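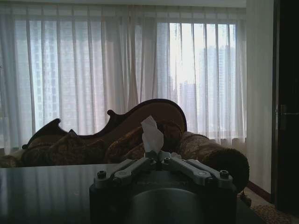 Page last changed: June, 4:35 p.m.

PEMBY - A robot arm is learning to pick up used tissues in a furnished apartment downtown, one tissue at a time, with a person guiding every move.

The project is run by Bevus, a Pemby company that makes equipment for home care. It calls the system Taker. The arm is meant for people who have trouble bending, reaching or gripping, and who would like help with the small items that collect on tables, chairs and beds over a day.

Work in the apartment started this spring. Bevus rents it on a monthly lease in the Venckus building, and it came with the furniture in place. The living room has a carved chaise lounge with patterned cushions and a glossy dark table, and sheer curtains over a large window that looks out toward the high-rises. The company has left the furniture and the curtains as they were when it took the lease.

"We had a very clean test room at the office with a gray table and white walls," the project lead said during a visit by this news site. "The arm did fine in there. Then we took it to a real living room and it had trouble with nearly everything."

Tissue paper is the current task. An operator sits at a desk in the next room with a pair of hand controllers and a screen. The screen shows the view from a small camera mounted at the gripper, looking out past the fingers. When the operator moves a hand, the arm moves the same way at a slower speed. A squeeze of the trigger closes the fingers.

Each run is recorded from start to finish, including the position of every joint, how far the fingers are closed, and the camera video. The recordings are then used to train the software that will run the arm without an operator.

By the end of last month the team had saved 957 runs of all kinds. Of those, 271 were with tissues. The rest were with socks, paper cups, spoons, pill bottles and a television remote.

Tissues have taken more time per run than anything else on the list. They weigh almost nothing, so the arm gets very little feedback when it touches one. They also change shape every time they are picked up, and a run that starts with a flat sheet looks very different from one that starts with a ball.

"A cup is the same cup every time," one of the operators said. "With a tissue you look at it and decide where the peak is, and you go for the peak. I didn't know I was doing that until I had to do it through a screen."

There are two operators on the project. Both worked in home care before joining Bevus, and neither had used a robot. The company said it looked for people who had spent time in other people's homes and trained them on the controls after hiring. Training takes two weeks, most of it spent with blocks and cups before anything soft is allowed on the table.

The operators trade places through the day. Guiding the arm is tiring on the shoulders, they said, and attention slips after an hour or so. The one who is off the controls resets the room between runs. That means dropping a fresh tissue somewhere new, moving a cushion, or pulling a curtain.

The window has caused its own problems. On bright days the light comes straight through the sheer fabric, and white paper held up against a white curtain can be hard to make out on the screen. In the first weeks the operators threw away many of those runs. They were later asked to keep them.

"If the arm only learns at night with the lamps on, it's no use to anybody at lunchtime," the project lead said.

Bevus also tried a second way of showing the arm what to do. In that method the motors are set loose and a person takes hold of the arm and walks it through the motion by hand. It is faster to learn, and visitors to the apartment usually manage it on the first try. The trouble is that the person's own hands and sleeves end up in the video. The software then learns from pictures that include something that will not be there later. For that reason, hand guiding is now used only for large motions, such as swinging the arm from the table over to the seat. Remote control is used for anything that involves the fingers.

Runs that go wrong are kept as well, in a separate group. An operator who drops a tissue is told to carry on and pick it up again if it can be reached. The team wants the software to see what a recovery looks like. Runs are dropped only when the recording itself is bad, for example when the video freezes or the controllers lose their signal.

What the arm can do alone is still limited. In a trial this site watched, the software was given a single tissue on the dark tabletop with no operator at the controls. It picked the tissue up on the first try and let go of it over a wastebasket. In the next trial the tissue was placed on the patterned seat of the chaise lounge. The arm came down too far to one side, closed on nothing, backed up and stopped. An operator took over and finished the job by remote control, and that run was saved too.

The team said seats and cushions are harder than tables for two reasons. The fabric gives when the fingers press on it, and the fingers can catch a fold of it along with the paper. An operator can see that happening and ease off. The software does not yet do so reliably.

Safety rules in the apartment are simple. The arm's speed is capped, there is a stop button within reach of the desk and another near the front door, and the person resetting the room calls out before stepping in. The operator answers and takes both hands off the controllers. The two operators made up the call-and-answer themselves, and it was later written into the company's instructions.

The Venckus building's management said it agreed to the lease on the condition that nothing be fixed to the walls or floor. The arm stands on a weighted base that can be rolled out through the door. Management said it has had one complaint, from a downstairs neighbor who heard the base being moved in the evening. Recording now ends at 6 p.m.

Privacy came up at a tenants' meeting earlier in the spring, where several people asked whether the camera could see into nearby apartments. Bevus said the video is used only for training and that the curtains stay drawn during recording. Shapes of buildings can be seen through the fabric, the company said, but nothing inside them. It agreed to let tenants look at sample clips on request, and a few have done so.

Some tenants have taken more of an interest than that. The company opened the apartment for an afternoon last month and let neighbors try the controllers. Most went for the cups. A retired seamstress from an upper floor asked for the tissue and lifted it cleanly by one corner, a grip the operators had been avoiding. They have since added corner grips to their sessions.

Bevus has not set a price for Taker or said when it might be sold. The project lead said a first group of households in Pemby could get an arm for a trial period next year, with an operator on call who could take over remotely when the software gets stuck. Those households would be asked whether their runs may be saved for training, and they could say no and still keep the arm.

The company has money to stay in the apartment through the fall. After tissues, the plan is to move on to towels and light blankets, which will need a wider reach and possibly a second arm. A request to use another apartment in the Venckus building, one with different furniture and windows on the shaded side, is with the management. An answer is expected later this summer.

Tenants who want to see sample clips or try the controllers can leave a note for Bevus at the front desk of the Venckus building. The next open afternoon will be posted in the lobby.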